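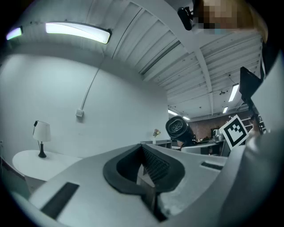 I almost didn't go to the Haklow lab afternoon. It was the 24 December 2018, I still had presents to wrap, and the train out there takes forever when half the city is hauling suitcases. But Danang Wibisono had been telling me since June that I had to come and see how they teach robots without a robot, so I put on my thick coat and went!

There were only a handful of us, plus Hooman Rostami, who runs the work (it goes by Wirnano, and I never did find out what that stands for). He gave us coffee and then talked for most of an hour with hardly any slides, which suited me fine. I'll try to get the main idea down while I can still read my own handwriting.

So, the usual way to teach a robot arm a household job is to sit somebody at a set of controls and have them drive the arm through it, over and over. It works, but it's slow, and the person driving gets tired and starts doing odd, jerky things the robot then learns too. Hooman's group skips the arm at the teaching stage. A person holds a pair of grippers, one per hand, and does the job more or less the way they'd do it at home. The grippers have cubes on them with black-and-white square patterns on the sides, and a camera that can see a pattern clearly can work out where that gripper is and which way it's turned. String those positions together and you have a path that an arm could follow later.

The session I got to see was all about a table lamp on a round white table. I know, a lamp! But Danang pointed out that a lamp is a mean little object for a robot. The shade is light and gives when you squeeze it, the base is where the weight is, and if you grab the wrong one the whole thing wants to tip. People sort that out with their fingers before they've even thought about it, and that's the part the group wants on record.

They had 291 recordings of lamp handling by the time I visited, made by 7 people. Hooman said he'd happily swap half of them for recordings by more people, as everybody has their own habits and a model trained on too few of them picks up the habits along with the skill. One of the early people always came in from the left, apparently, and for a while so did the robot.
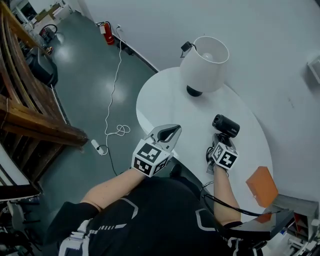 How do they know where the gripper is when the pattern is hidden from the camera?

They fill the gap from the positions just before and just after it, as long as the gap is short. Anything hidden for longer than some 2 seconds gets thrown out and recorded over. The patterns go on several sides of the cube for the same reason, so that turning your wrist usually brings another one into view.

I asked about the result, of course. The comparison they've finished used two sets of training data for the same arm, one driven with controls and one from the hand-held grippers, with the same number of hours spent on each. The hand-held set won on picking the lamp up and moving it. It did worse on setting it down, and Hooman was pretty open about not knowing why. His guess is that people let go a bit early and let the lamp settle by itself, while Danang thinks the timing between the two hands is getting smeared somewhere in the processing. They went back and forth on that for ages (I got the feeling it wasn't the first time) and I ate most of the cookies.

Next up is a version with softer objects, and a fellow from Ajayi who'd come along was keen on trying laundry. I'd love to see that one. There's a write-up planned for the Gokell workshop, and Danang promised to send it to me once the setting-down numbers have been checked again.

I caught the late train back and did the wrapping at the kitchen table, paying far too much attention to which hand let go of the tape first.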